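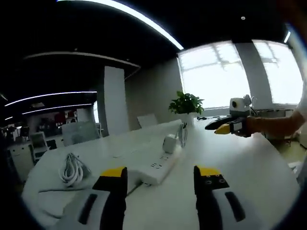
Desk and cable reset – people wanted for our Prambridge office

Hi all! I look after the shared office on the upper floor at Prambridge, and I'm looking for 3 people to help me get our long white tables back in shape before the new tenants move in this December. It's short, paid, fairly easy work, and you'll have daylight for most of it, which I can't say for the last place I ran.

A bit of background. We used to be two companies on one floor, Drovham on the window side and Botden by the cabinets, and when they merged their desks they also merged their cables. Every table got its own power strip, every strip got an adapter or two, and then everybody brought a spare lead from home just in case. I've been pulling white cables out of drawers for weeks now and I still find more – there was one in the tea box!

So what would you be doing? Mostly this: take one table at a time, unplug what's on it, check each strip and lead for damage, wipe the top down, and put back only what that table needs. Spare cables get coiled, tied and labeled. I like loose coils, please, the kind you can open with one hand. If you wrap a cable tight around your elbow we will have words (friendly ones).
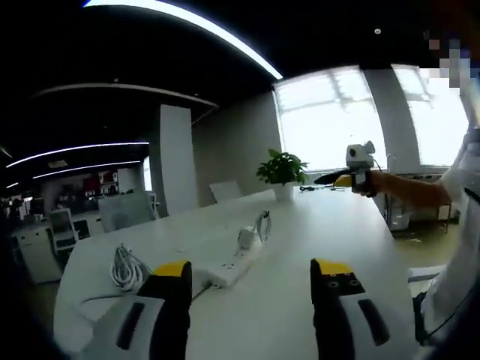 The plants stay on the tables while we work, by the way. Just slide them along when you wipe, and don't water them, I have my own system and it's a delicate one. Chairs can be pushed over to the low cabinets if you need more room to move, and anything small you find lying around goes in the tray by the door so people can claim it later.

You don't need to be an electrician. We're not opening anything up or changing any fuses, and if a strip looks bad it goes straight in the red crate and I deal with it. What I do need is somebody patient, who can be on their feet for a few hours and doesn't mind crawling under a table now and then. If you've ever sorted out the back of a TV and kind of enjoyed it, you're my person.

The practical stuff:

Hours: mornings, starting at 8:30, 15 hours in total spread over the week we agree on
Pay: 400 for the whole job, paid when we finish
Clothes: whatever you can kneel in
Lunch: on me, from Oláh downstairs (tell me if you don't eat meat)
Tools: ties, labels, cloths and gloves are all here

We have over 2000 labels left from the last move, so please don't bring your own, even if yours are nicer.

One more thing, people will be working in the office while we're at it. They know we're coming, but ask before you unplug anything with a laptop at the other end of it. I learned that one the hard way and I'm still apologizing to accounting.

To apply, leave me a note at the front desk or send a message through the contact form with "cables" in the subject line. Tell me which mornings you could do and whether you've done anything similar. No resume needed, a few lines is plenty. I read everything myself and I'll get back to you either way.

Remo Sala
Office manager, Prambridge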